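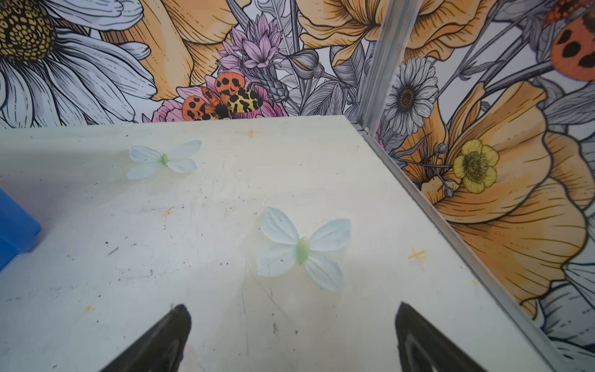 I have been meaning to write about marmalade since the end of January, and as usual the marmalade got made, labelled, given away and half eaten before I found an evening to sit down. March is no time to be telling people about Seville oranges, I know. They've gone from the market in Bolldale and won't be back until after Christmas. But I always forget what I learned from one winter to the next, so this is partly a letter to myself, and you're very welcome to read over my shoulder.

This year I made three batches. The first was lovely, the second was soup, and the third came out somewhere in between, which is my favourite sort really, a bit slack and inclined to run down your wrist if you fold the toast. I used to be very strict about wanting it to stand up on the spoon. My mother's did, you could nearly slice it, and for years I thought anything looser was a failure of character. I've softened on that (so has the marmalade).

My quantities are small, mostly on account of the pan. For each batch I take 700 grams of Seville oranges, one lemon, a litre and a half of water and twice the weight of the fruit in sugar. That fills 6 ordinary jars with a little left over in a ramekin, and the ramekin is for whoever did the washing up. I squeeze the halves, scrape out all the pips and pith into a square of muslin, and then shred the peel while listening to something on the radio. I do mean shred. I've tried the food processor and it gives you gravel.

The pan is called Kong. It's a huge dented aluminium thing that came out of a church hall sale, and it went by that name before it came to me, written on the underside in black paint. I did use it for everything, until a cousin pointed out that aluminium and a long soak in sour juice aren't the best of friends, so Kong has retired to holding kindling and I now have a stainless one from Sakix that's a good deal smaller and much easier to lift. I miss the noise the old one made on the hob, though!

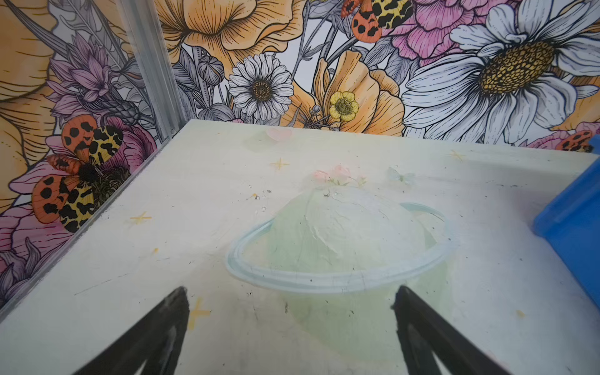
The overnight soak is the part I'd never skip now. Peel, juice, water and the muslin bag all go in together in the evening, and the whole lot sits in the back kitchen with a plate on top until morning. By breakfast the water has gone cloudy and a little slippery, and the house smells wonderful. Then it simmers for two hours, or until a bit of peel squashes easily between finger and thumb. Don't be tempted to add the sugar early. I was, in batch one of last year, and the peel went tough as bootlaces and stayed that way.

Once the peel is soft I let the bag cool in a bowl and then squeeze it as hard as I can bear. It's a horrible job and I rather enjoy it. What comes out is thick and gluey, and every bit of it goes back into the pan. I'm fairly sure this was where the soup came from: I was in a hurry that afternoon, gave the bag a polite sort of press and threw it in the compost.

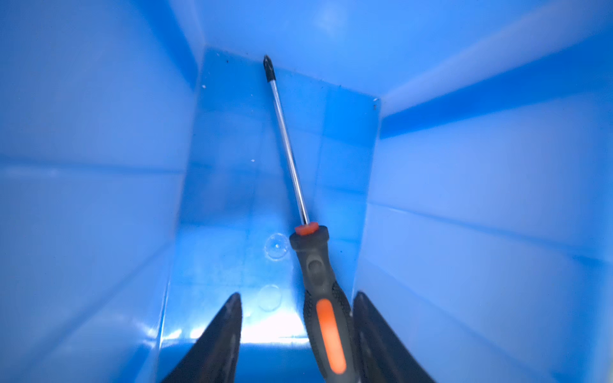
Can you boil a runny batch again? I did, and it worked well enough. Tip it all back into the pan, add the juice of a lemon, bring it up to a proper rolling boil and start testing on a cold saucer after five minutes. You'll need to wash and warm the jars again too, and the colour will be darker, more like strong tea.

Two of the darker jars went up the hill to Grunon with me in a rucksack, wrapped in socks, for my aunt, who has it on crumpets and thinks the rest of us are being silly about sets. She also showed me her way of using up the last scrapings, stirred into a mug with hot water and a slice of ginger. I was doubtful and now I have one most nights.

I've still got 400 grams of sliced oranges in the freezer, and I gather you can make marmalade from frozen if you put in a bit of extra fruit to help the set. I might try it over Easter if the weather's bad. There are four empty jars on the windowsill, one of them without a lid, and I need to buy muslin.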